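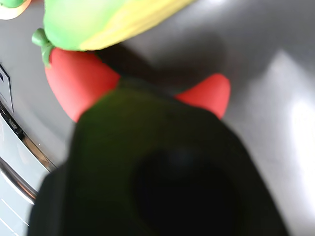
Mengal starter gripper kit: anyone past the honeymoon yet?
Board: Kits & Small Arms
Replies: 11

tinsnips_ray
Third week with the Mengal kit (the one with the wrist camera in the box) and I have opinions, most of them about toy fruit. The pitch, for those who haven't had the email four times: you clamp the arm to a table, you drive it by hand through a bunch of pick-and-place runs, you upload the runs, and the Mengal people send back a trained policy that does it without you. Mine does strawberries. The red toy strawberry, on a gray surface, next to what may be fake kitchen stuff. I paid $400 to learn that I am worse at picking up a strawberry than my niece, and that the policy is worse than me.
Wrist view is at the top of the post. Would like to hear from owners before my return window closes at the end of November.

modest_torque
That's a lot of gripper and not much strawberry.

tinsnips_ray
Yes. Welcome to the review.

Jonatan Hägglund
I have the same kit and I disagree with the gloom. The hand blocking the target is normal for a wrist camera. You need to know where the fingers are relative to the thing, and a camera that never sees the hand can't tell you. What I'd complain about is focus. Your gripper is a blur and so is the green and yellow fruit behind. Mine was like that until I moved the mount out one notch. Page 60 of the manual, for reasons known only to whoever numbered it.

tinsnips_ray
There's a notch?

Jonatan Hägglund
There are several notches.

gasket_mom
Is that green and yellow one a pear or a banana? Asking because the policy is going to have to ask too.

tinsnips_ray
I bought the fruit in a bag labeled "fruit." I've been telling the software it's a pear.

Lăcrămioara Vlad
I teach an evening shop class and we run two of these, so a slightly longer answer.

The hardware is fine for the money. The wrist joint has a little play in it but nothing a beginner will notice. The training service is where I'd push back on the brochure. They say 115 runs is enough for one object. It was enough for us as long as nothing moved, and then a student shifted the lamp and the arm started grabbing at air with great confidence. Look at the right side of your own picture: the table goes nearly white there. If every run you recorded has that glare in that spot, I would bet the policy has learned the glare as well as the fruit. Put a matte cloth down or vary the light between runs. Vary where the other fruit sits too. Yours is right up against the strawberry.

We got to something usable after 1,000 runs. That was a long winter for everybody.

modest_torque
1,000 runs for one strawberry is farming.

cobwebbed_servo
Going to be the grump. For the same money you can get the Sumport arm, no subscription, no uploading video of your kitchen to anyone, and you train it on your own machine. Mengal is selling you the razor and renting you the blades. I've said this in every Mengal thread and I'll say it in the next one.

Jonatan Hägglund
You have. The Sumport also took me two weekends to get talking to a computer. Some of us have other weekends planned.

cobwebbed_servo
Two weekends is a skill you keep.

gasket_mom
Seconding the Sumport for people who like that sort of thing. I don't. I returned mine and the restocking fee still stings.

tinsnips_ray
OK, update, several hours and one stripped screw later. Moved the camera out a notch. Moved the pear (banana) over to the far side. Put a dish towel over the shiny part of the table. Also turned the silver appliance so the chrome isn't throwing light at everything, which Lăcrămioara was too polite to bring up. Recorded 60 fresh runs and uploaded at dinner. Support says the new policy will be ready by 9 tomorrow morning.

Lăcrămioara Vlad
I hadn't noticed the chrome, so don't credit me with manners. Keep your old runs though. Mix them in and see if it helps before you throw them out.

cobwebbed_servo
On the Sumport you'd be training it tonight.

tinsnips_ray
On the Sumport I'd be looking for a driver tonight.

Cikudach
Does the kit fit on a card table? I'm in Illville, small apartment, and the big table is spoken for.

Jonatan Hägglund
It fits. It also walks the table across the room if you leave the speed at default. Clamp it, weigh the legs down, and start at the slowest setting.

tinsnips_ray
Policy's in. It went for the towel first. Second try it got the strawberry by the leafy bit and carried it over to the sink like it had been caught with something. I'm keeping the kit through the window, score pending.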